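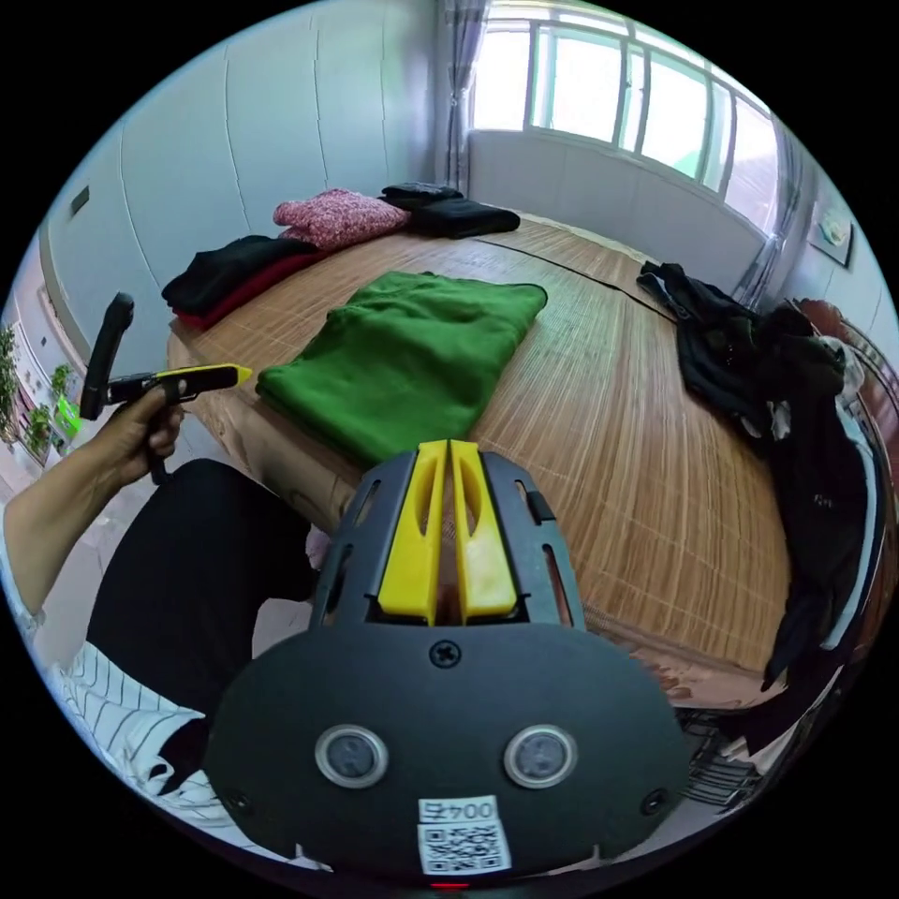 ¿Cómo distingo un jarrón Vilero de primera época de uno posterior?

Mire primero la base. Los Vilero antiguos llevan el pontil pulido en hueco, con un círculo mate en el centro, y los posteriores tienen la base plana con sello al ácido. Si queda resto de etiqueta de papel no la moje.

Felier
El mío mide 23 cm, es azul verdoso con vetas plateadas y lo compré en octubre en un mercadillo. En la base hay un número grabado a mano, 302, pero no veo firma. El vendedor decía que era de los años setenta. ¿El número significa algo?

Sang Hứa
El número es el del modelo, no el de la pieza. El 302 sale en el catálogo como jarrón de cuello estrecho y se fabricó durante bastante tiempo, así que por sí solo no sirve para fechar. Pese el jarrón: los primeros son de pared gruesa y rondan los 86 decagramos, los otros son bastante más ligeros. Mire también el borde. En los antiguos está rematado al fuego y se nota redondeado al pasar el dedo. Si está cortado y pulido, es posterior o lo han rebajado para quitar un desconchón.

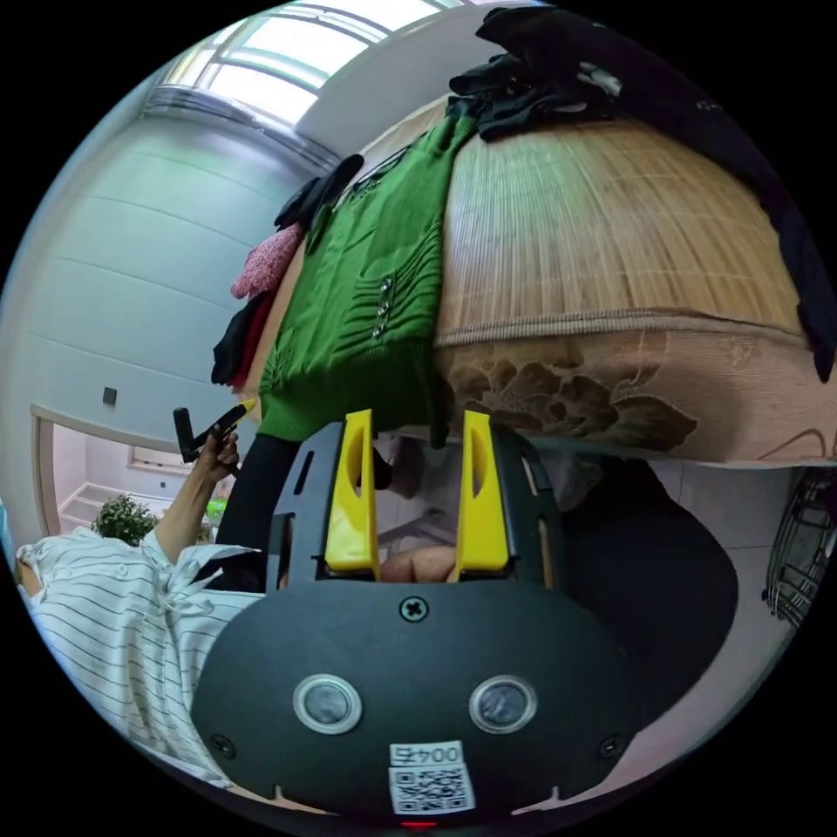 Pinza negra con dos dedos amarillos

Nirier
Yo tengo 4 de esa marca y ninguno lleva firma. Creo que las vetas plateadas son solo de los antiguos, pero no estoy seguro.

Sang Hứa
Las vetas se hicieron en las dos épocas. Lo que cambia es el tono, más amarillento en los primeros. Para limpiarlo por dentro, agua tibia y jabón neutro, sin arroz ni arena, que rayan.

Última respuesta: 5 de noviembre de 2019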